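The owner of the Ramalho sewing room talks about her cutting table the way other people talk about a garden. "I waited 16 years for a surface this big," she says, "and I still get a little thrill when it's cleared!"

She cleared it in December and has kept it that way, more or less (patterns do creep back).
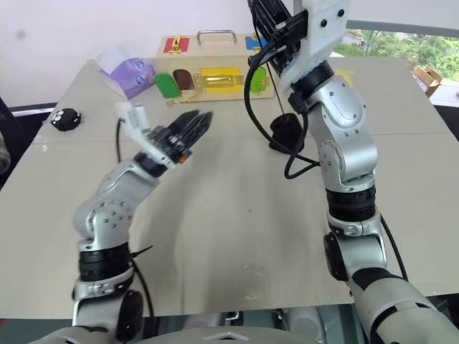
The big beige tabletop, scuffs and all.

Pale was the right choice, she tells me, as dark thread shows up straight away. And the marks? "Oh, I love them. A table should look used." Next she wants 2 deep shelves for her wools, and she's already measuring up.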